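**Sanameo HG-2 hand-held gripper pair: demonstration day, Thu 23 June**

The HG-2 is a pair of hand-held grippers for recording manual tasks. An operator works with one in each hand, and the recorded motion is used to train a two-arm cell. Sanameo will show the pair at the Birkard site, together with the Rostami frame and the Cerkard logging software.

The demonstration task is towel handling. It was chosen for the schedule because soft goods have no fixed shape and fingertip position matters at every step. Visitors may try the grippers after the second session. Each session lasts 30 minutes and is limited to 10 people.
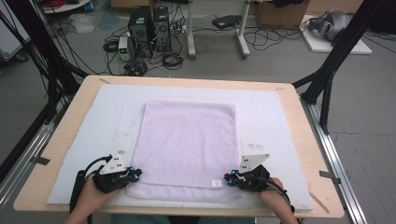 Both grippers are wired. Cable length is 459 cm per side, measured from the housing to the plug. Longer cables can be ordered but have not been tested with the current logging release. Each gripper carries a marker plate, which must stay clean and unbent. Replacement plates are sold in pairs.

**Supplied with the HG-2**

- Left and right gripper
- One pair of marker plates
- Two cables
- Cerkard license, one workstation

Frame, table and computers are not included.

**Notes for visitors**

Closed shoes are required in the lab. Step over floor cables, not on them. Bags stay at the front desk.

The Cerkard library holds more than 2,000 recorded runs, and sample files can be copied on the day to a visitor's own drive. Orders placed at the demonstration ship in November. Spare fingertips ship separately.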